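The top of the table

When I moved to Platholm I owned two chairs and no table, and for one winter I ate from a tray. So I understand the people who come to Lungile Rampersad's workshop and put a hand on the wood before they say good morning.

She repairs tabletops. Legs she gives to her colleague Lwazi Radebe, who likes them more. In the ledger on the windowsill there are 352 tops, the first of them a school desk with a name cut into it, which the owner asked her to leave.

"Everybody is afraid of the scratch," she told me. "I am afraid of the person who sands the scratch."

Her advice is simple. Wipe with a cloth that is only a little damp, and go with the grain. Dry it afterwards. A pale wood shows tea very quickly, and red cabbage too, but a fine line from a knife or a key she would leave for some years, until it has company. Then one afternoon of light sanding is enough for all of them. She oils thinly, waits until the next morning and oils again. In the shop at the harbour they sell a polish called Drakinine, and she has nothing against it, only the smell stays in the bread.

I asked about price. A new top in solid wood cost one of her customers, Ashraf Lamrani, 2,200 for a table where six can sit. He had the old one in the cellar all this time. Rampersad cleaned it for him for almost nothing, and now it is the table for the children, with the new one standing beside it at the same height, or nearly. There is a step of 4 millimetres where the two meet. Glasses fall there.

Lamrani prefers the old one. The grain runs over it in long waves, slanting, and his daughter follows the lines with her finger when she should be doing mathematics. He says it is like a map of a coast. To me it looked more like sand after the tide, but I did not have to share the table with her homework.

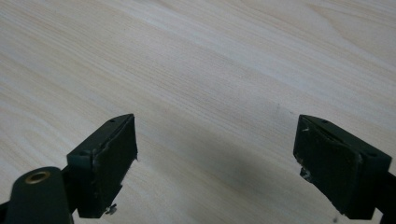

Platholm, June

Pale wood likes to be left bare for some hours of the day, Rampersad says. Faint lines, a few specks, one thin scratch: she would not touch it before next year. The workshop is open in the mornings, and small tops can be brought without asking first.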